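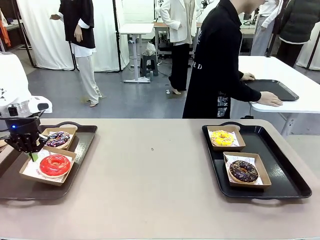
Twenty-one days, free of charge, and if the shop didn't want the thing after that, Prinex would take it away again. The man from Prinex said this twice and then asked where the coffee was.

I had come up from Hadesgate on the early train because my sister owns the shop and doesn't trust salesmen. I don't either, but I'm cheaper than a solicitor. The product was called the Brirkurach, which sounded like a cough, and it would cost £179 a week once the free part ran out. It moved doughnuts in their boxes. I asked what else it did.

"It can be taught," he said.

"By whom?"

"By our people."

"And who pays your people?"

He turned over a page of the brochure. There was a good deal about freedom in it, and a photograph of a woman laughing at a bagel. The price of teaching was on the back, in grey, under the word Goodall, which I took to be the name of the service plan. Two visits were included. After that you telephoned.

My sister was watching the black fingers. She has packed boxes since she was sixteen and she had the look she gets when a new girl starts.

"It's careful," she said.

"It's slow."

"I was slow."

"You swept up as well. Ask him if it sweeps up."

She didn't ask him. She went closer, hands in her pockets, and I knew that I had lost some part of the argument.

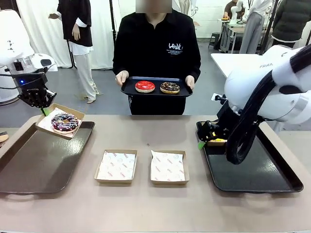

Purplish-brown glaze, white drizzle, on the move.

"What happens when it drops one?" I said.

"It's very rare," said the man from Prinex.

"I didn't ask that."

He wrote something on his pad. I tried to read it upside down and got as far as my own surname, spelt wrong. My sister wanted to know if they'd come back on a morning when the shop was busy, with the queue out of the door and the card machine sulking, and he said he would have to check with the office.

"Check now," she said. "We'll wait."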